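Subject: Re: [trundness-list] Drawing for people who "can't draw"
From: Nuria Abera
Date: Mar 9, 2025

Hollis Ambrose wrote:
> I've signed up for the beginner sketching evenings at Derese and I'm
> already nervous. My people look like potatoes. Did anyone here start
> from zero, and what did you do at home between sessions?

Hollis, I did, and potatoes are a great place to start! I joined in January with Capucine Gaillard's group and hadn't drawn a thing since school. She had us fill one page with 96 tiny heads, all circles, no erasing. My first row was awful. By the bottom of the page I had a grumpy one I liked so much I gave him a name (Gredetti, don't ask).
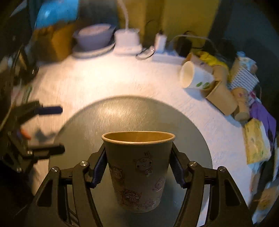
Faces got easier for me once I quit trying to make them pretty. Two dots and a line will do, and then you play with where the dots go: low on the face for a little kid, far apart for a goof. After that I started looking at the doodles on everyday stuff. Take the paper cup with the little guy under the word "Hi": a round face, a small body, just outlines, and he's still a character! The bigger one near the bottom has wide eyes and something like a headband, and I'd happily copy a headband onto all of my potatoes.

At home I do 8 minutes with a cheap ballpoint, usually while the rice cooks. Mebrat Hailu swears by a brush pen, but I smear those everywhere.

Are you in the early group or the late one? I'm in the late one and there's a free chair next to me.

Nuria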